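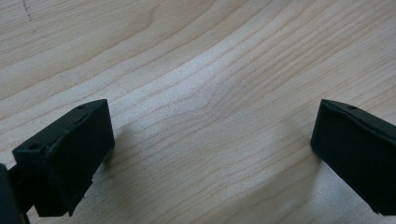

Pale wood grain, July

Osamu Kobori has run the evening bookkeeping class at the Trutby adult school for five years. Before that he kept the accounts for Kinoshita, a small firm that sold garden tools by mail. He says he never planned to teach.

"A friend asked me to fill in for one term," he said. "The regular teacher came back in November and I asked if I could stay on. They gave me the beginners."

The beginners are mostly people who already run something small. One student last year had a bakery stall, another repaired bicycles. Kobori starts them on paper, in a ruled ledger, and doesn't let them open a spreadsheet until the fourth week.

"They complain," he said. "Then they find a mistake by reading down a column and they complain less." 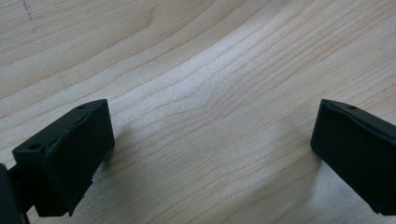 Trutby Adult School, Department of Business and Office Skills

The class fee is $141 for the term, which covers the ledger and the workbook. Kobori wrote the workbook himself after two years of photocopying pages from older ones. It follows a made-up shop called Ellano through its first year, including a month when the rent goes out twice.

"I did that once at work," he said. "It took me most of an afternoon to see it. I was looking for something complicated."

Benedetta Fontana took the course last year and now helps with the late session. She does the books for her brother's paint business and still uses the ledger.

"I copy it into the computer at the end of the week," she said. "Osamu would like it to be every day. I have told him it won't be."

Asked what people get wrong most often, Kobori talked about receipts for some time. He wants the purpose written on the back the same day, in pen. He keeps his own in envelopes, one for each month, and throws none of them out.
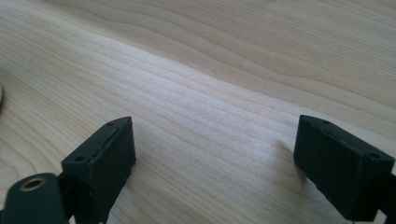 Do students need to be good at math before they sign up?
Adding and subtracting is enough, and calculators are allowed from the first evening.

Registration for the fall term is open at the front office. The late session has four places left.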